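**Grarbridge Simulation League** is a student robotics competition in which teams write control software for a simulated two-armed mobile robot. It grew out of an elective course at Ganerlow Technical College and is open to undergraduate teams from any department. All rounds are run in software, and no team is required to own or build hardware.

## Format

Teams consist of two to five students. Each team submits a single control program, which is run on the league server without human input. The program receives camera images and joint positions from the simulator and returns arm and base commands. A season has 11 rounds, the first of which is held in October.

Every round is set in a furnished indoor room. Room layouts are drawn from a library named Yule, which held 647 layouts at the last revision. Teams may train on the full library, but wall textures, floor coverings and the placement of small objects are changed before scoring.

## Tasks

The basic task is tabletop retrieval. The robot must approach a table, pick up a named object and carry it to a second location. Contact with furniture is penalized, and a dropped object ends the attempt. Later rounds add doorways, narrow passages and tables that hold several objects. In the table rounds, a laptop or box may share the surface with smaller items, and chairs limit the paths open to the base.

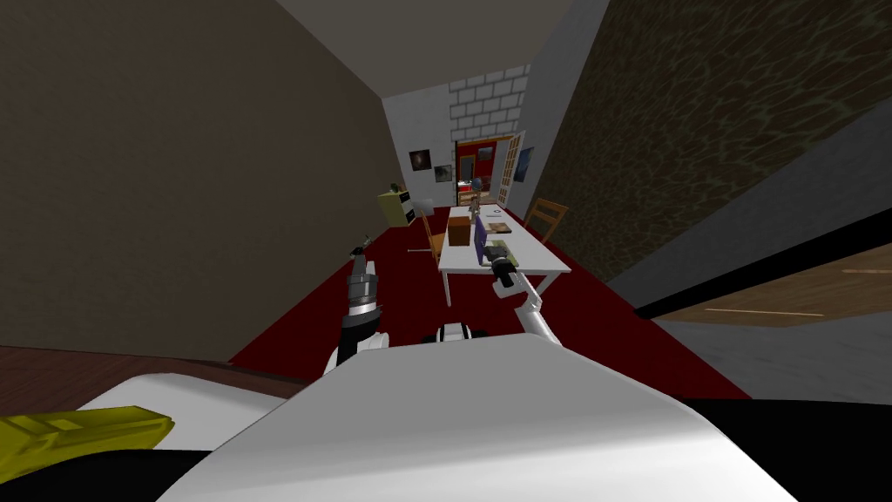

Grosness, a team that entered the league in its second season, objected in the rules forum that the penalty for touching a chair was the same as for pushing one over, and asked that contact be graded by force. The rule was revised the following March.

## Scoring

Each program is given 2 attempts per round, and the better one counts. Points are awarded for a stable grasp, for delivery and for time remaining. Ties are decided by total arm travel, with the lower figure ranked first. Logs are released to all teams after each round.

## Course credit

At Ganerlow, participation may replace the final project of the robot control elective. Students taking this option submit their source code and a written report on failed attempts. League rank does not affect the grade.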